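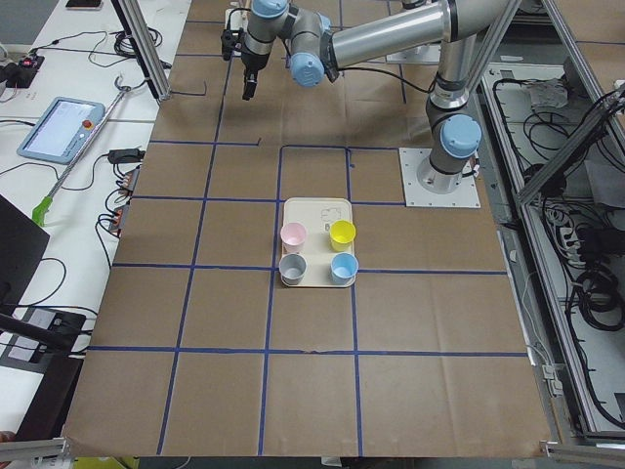 Courses > Serving and Table Care > Handout 4: Cups, Tray and Rack

Cup handling is treated in this unit as a layout problem. Each cup needs a fixed place on the tray before anything is carried. With four cups the simplest layout is two by two, as on the cream tray, pink and yellow in one row and gray and light blue in the other. Set the tray inside its taped square. Cups stand open end up.

Terms: a cell is one taped square; a transfer is one cup moved from rack to tray or back. The Jilholm sheet allows 30 transfers per session.

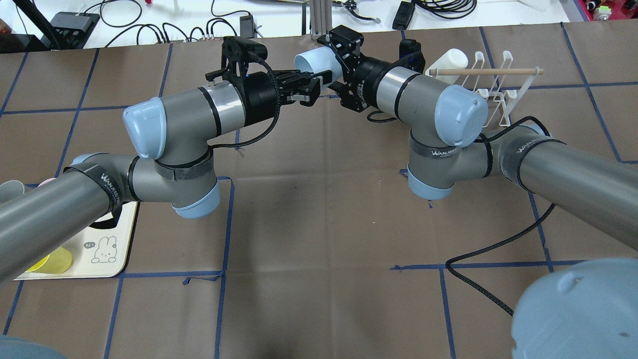 Mārtiņš Kivi asks whether a cup should be held by the rim or by the wall. By the wall, below the rim - the rim is the drinking surface and stays untouched. The same applies when a cup is lifted off a rack.

A fifth cup breaks the two-by-two layout. Start a new row and keep the existing rows where they are.
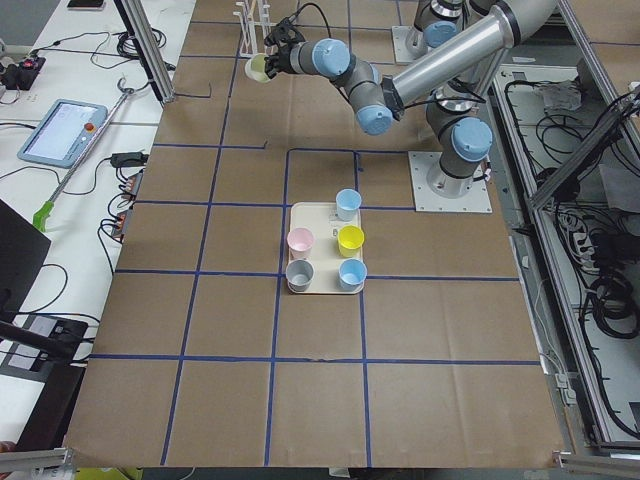

Spacing is then checked again for the whole tray, including cups already placed. Leave a gap on all sides of each cup. Record the final layout on the Langat form, page 18.

Shares: 196 | Comments: 2

Recent handouts
Stacking Bowls by Size
Loading a Dish Rack
Folding Cloth Napkins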